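Carkgate Potters and Kitchenware Forum
General chat > Bowls, plates and other arguments
Thread: Stacking bowls – what is the notch for?

asanka_d wrote:
I have inherited the job of sorting the bowls for the shared kitchen, on the grounds that I once expressed an opinion about bowls. Most of them behave. The pink one has a rectangular notch in the rim, and it has started an argument that is now longer than the washing-up. Two camps so far. One says it's a spout that lost its nerve. The other says it's there so you can get a finger under whatever is stacked inside. I had the tan one nested in it when I took this, and the tan rim stands a little higher than the pink.

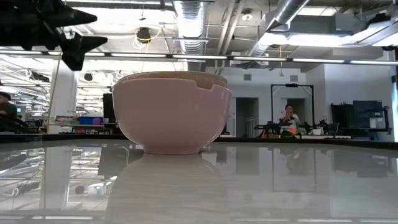
Lemley Shared Kitchen Group – Crockery and Storage

Before anybody asks, it sits perfectly well on its foot ring and doesn't rock. I'd like to keep it. I'd also like to know what to tell people.

PhyllisCropper wrote:
Finger notch. My mother had mixing bowls that locked together in the cupboard every winter and had to be parted with a butter knife and bad language. A notch would have saved us 40 years of it.

habibur_k wrote:
Respectfully, no. If you want to separate bowls you make the inner one taller, and by your own account the inner one IS taller. So the notch would be solving a problem the rim already solved. I say it's for resting a spoon.

PhyllisCropper wrote:
"A little higher" is his phrase. Have you tried lifting a bowl by a little?

habibur_k wrote:
I have tried resting a spoon in a notch and it was wonderful.

Cyril Cheetham wrote:
Spoon rests are round at the bottom. A square notch with a spoon in it is a spoon that rattles. Could it be meant for a lid with a tab? The old Galix sets had something of the kind, though I sold mine in May and can't check.

asanka_d wrote:
No lid came with it. Nothing came with it. It was in a box marked "Bhuiyan – misc" along with a colander.

mbali_m wrote:
Can we go back to the storage question? I don't care if the notch is for a spoon or a small bird to land on. What are you doing with the rest of the set? If they all nest you need one shelf. If they don't, you need three, and there are only 2 in that cupboard.

asanka_d wrote:
Fair. I set more of them out on the white table so people could see the sizes. The blue one is small and should go inside nearly anything. The cream one I keep putting at the back and forgetting.
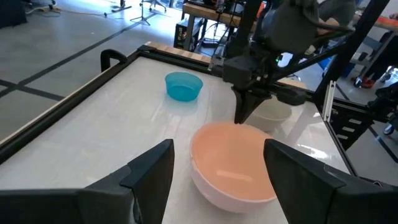 Peach-pink bowl nearest, small blue one behind it, cream one to the right.

mbali_m wrote:
Right, so blue goes in the big one and that's half your problem gone. I'd leave the cream one out on the counter for fruit. Bowls that get forgotten at the back should be given a job.

PhyllisCropper wrote:
Agreed on the fruit. Also that blue is lovely, you can see it tinting the table. I'd be tempted to put it in a window.

habibur_k wrote:
Please don't put a bowl in a window. That's how you end up with 300 bowls and no window.

Cyril Cheetham wrote:
Does anyone else think a shiny white table is a mistake? Streaks all over the thing. Mine showed every wipe until I went over it a second time with a dry cloth.

mbali_m wrote:
New thread for tables, Cyril. You know how the last one went.

asanka_d wrote:
Update for those still awake. Fruit motion carried. Blue goes in the big one. The pink one with the notch stays, with the tan one inside it, and I've put a label on the shelf that says "serving bowls" and commits to nothing.

habibur_k wrote:
I'll bring a spoon.

PhyllisCropper wrote:
I'll bring a finger.

Last post 26 Dec 2018
Reply to this thread | Back to General chat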